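Teaching Ekex to pack: what changes on the bench when the robot is the trainee

Project report, Work and Technology module

The packing room at Makhubela, in Madinberg, puts small things into bags for other companies. Drinks, samples, the free gift you forgot you were getting. My project asked what happens to the people who do this when a machine is being taught to do it too, and the first answer is that they are given more work.
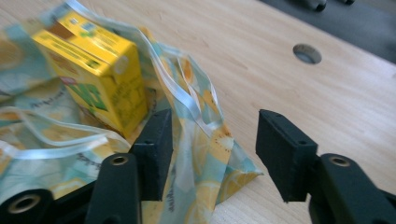 Jitendra Kanaujia
Student researcher, final year

Background

Ekex is the name of the packing system Makhubela is buying from Corkano. It does not arrive knowing how to pack. Somebody has to show it, over and over, using a pair of hand-held grippers that move and grab much as the robot will. The target in the contract is 2,000 recorded goes at each task before the robot gets a try. I spent 8 weeks on site, mostly in the mornings, and spoke to the five packers who had been put on the rota for this.

The task I followed most closely was the carton and the zip bag. A packer with bare hands does it while talking about something else. With two black finger pads on each side it becomes a puzzle, as the bag is thin and slippery and folds itself shut out of spite. I tried it. My carton fell over and I was thanked for my time.

What I found

The packers are picked for being quick, and the grippers make them slow. This bothered them more than I had expected. One said it was like being asked to write her name in oven gloves and then having the handwriting kept. Nearly all of them apologised to me for a bad go, although I have no authority over anything and had said so.

Pay was the second subject. Recording shifts are paid at the ordinary rate, without the bonus that comes with a full packing shift. Management told me this was fair as there was no output to measure. The packers pointed out that there was a very exact output to measure, namely 2,000 of them. The rate was still under review when I left in November.

The third thing was know-how. Before the project there was no written method for opening a zip bag, and I doubt anyone wanted one. Now there are arguments over it at tea break. Do you hold the bag still and bring the carton in, or hold the carton and work the bag round it? Corkano's advice was to do whatever feels natural, which went down badly with people holding grippers.
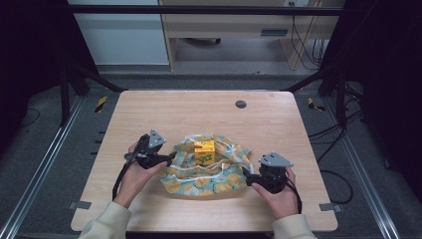 Both grippers at the table, with the small yellow box between them.

Are they training their replacement?

I asked this too early and too bluntly, and got the answers I deserved. Later on, people were more open. Two thought the robot would take the dull lines and leave them the awkward ones. One thought it would take the awkward ones eventually - that being the point of all the practice - and had started looking at the forklift course. The other two did not want to guess and asked if I had found a job yet. I had not.

Limits of the study

Five people in one room is a small group, and they all eat lunch together, so their opinions may not count as separate. I saw no finished robot at work and can say nothing about how well Ekex packs. I would also have liked to interview the agency staff, but they work nights and I missed the last bus once, which was enough.

Recommendations

Pay recording shifts with the bonus included. Let packers watch back their own goes, as several asked to and were told it was a matter for Corkano. Shorten the sessions, or at least allow a change of task halfway through. The full interview notes are in Appendix B, with names removed at the packers' request, except for one who wanted hers left in and was overruled by my supervisor.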